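Hevham Pluster 81 Tennis Racket Frame

Product code 341. Supplied unstrung, with cover.

The Pluster 81 is a graphite frame for club and county players who hit with a full swing and want a firm response from the baseline. The head is smaller than on the standard Pluster, and the beam keeps the same depth from throat to tip. Balance is slightly towards the handle. Players moving from a lighter frame should expect to prepare earlier on the return.

Grip sizes 2 to 4 are held in stock. Size 1 is made to order and takes six weeks. The butt cap is removable, so lead tape or putty can be added inside the handle.

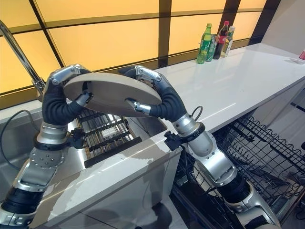 A round beige disc held above a stainless steel sink.

Stringing: use the pattern printed inside the throat. Natural gut, multifilament and polyester are all suitable -- with full polyester, drop the tension by 2 kg from your usual setting. Two-piece stringing is preferred. One-piece jobs must finish at the throat, and the warranty does not cover frames strung the other way.

Grommet sets and bumper guards are sold separately. Replace both when the bumper has worn level with the frame.

Orders received before noon leave the same day, except Sunday. For team orders of six frames or more, with matched weight and balance, contact Anwara Seneviratne at the Hevham trade desk.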